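How to Store and Stack White Plates Without Chipping the Rims

By Andri Sutter
Updated 08/10/2026

Most plates that get thrown out in my house were never dropped. They chipped a little at a time, on the edge, from being slid in and out of a cupboard. A thin black rim line shows that wear sooner than plain white does, because every nick leaves a pale gap in the line. This page covers how I put plates away after washing, both flat and on edge, and how I deal with the gray marks that build up on the glaze.

What you need

A dry dish towel
Felt or paper plate separators, cut a little smaller than the plate
A plate rack, or a shelf with a raised lip at the front
Baking soda and a soft sponge

Step 1. Dry the foot ring first

Turn the plate over and wipe the ring it stands on. On most stoneware and porcelain this ring has no glaze, so it holds water longer than the rest of the plate and it is also the roughest part. A damp ring set down on another plate leaves a mark that looks like a stain. Run a fingertip along it while you are there. If you feel a sharp spot, rub it lightly with 400-grit wet sandpaper, rinse, and dry again.

Step 2. Sort by shape before size

Put plates with a shallow well in one group and flat ones in another. Mixed shapes rock against each other, and the rocking is what does the damage. Bowls get their own place. I used to nest cereal bowls on top of the dinner plates to save space, and I stopped after losing two of them.

Step 3. Choose flat or on edge

Flat stacks are fine for plates you use every day, as long as the stack is short enough to lift in one go. I keep mine to six. If you have to hold up the top half to reach the bottom half, the stack is too tall.

On edge works better for plates you take out one at a time, and for shelves that are wide but low. Plates stored this way need something to lean on. Lean them all in the same direction, front of one to back of the next, so that the wells line up. Two plates facing each other will touch only at the rims, and that is where they chip.

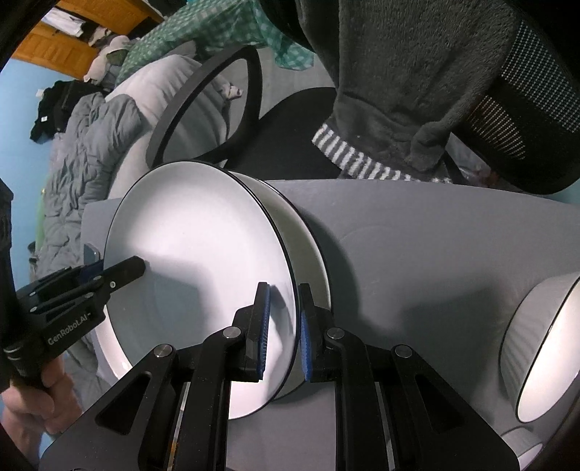
Is it bad for a plate to stand on its edge for a long time?
The weight of a single plate is not enough to hurt it. Trouble comes from the plate rolling or from others pressing against it at an angle, so use a rack with slots or a shelf liner that grips.

Step 4. Take plates out the right way

For a plate on edge, pinch the rim near the top with your thumb on the front and your fingers behind, tip it slightly toward you, and lift it straight up before you bring it forward. Don't drag it along the shelf. If the next plate starts to follow, steady it with your other hand.

For a flat stack, lift everything above the plate you want, set it aside, and take the one you need. Sliding a plate out from the middle scrapes its face on the foot ring above it.

Step 5. Remove gray marks

Gray lines on white glaze are usually metal from forks and knives, sitting on the surface. Mix baking soda with enough water to make a paste, rub in small circles for about 2 minutes, and rinse. Keep the paste off any painted or printed line until you have tried it on one spot at the back. Steel wool takes the marks off too, but it dulls the glaze and the next marks come faster.

Separators

I have a pack of 40 felt rounds from Skullow that I bought for a move and never put away. They are good for plates that stay in the cupboard for weeks. For everyday plates I don't bother, as they end up on the counter and get wet. A coffee filter or a folded paper napkin does the same job for a holiday set.

If a rim is already chipped, check it with a dry fingertip. A chip that feels sharp or shows a line running inward from it means the plate should come off the table. I use mine under flower pots.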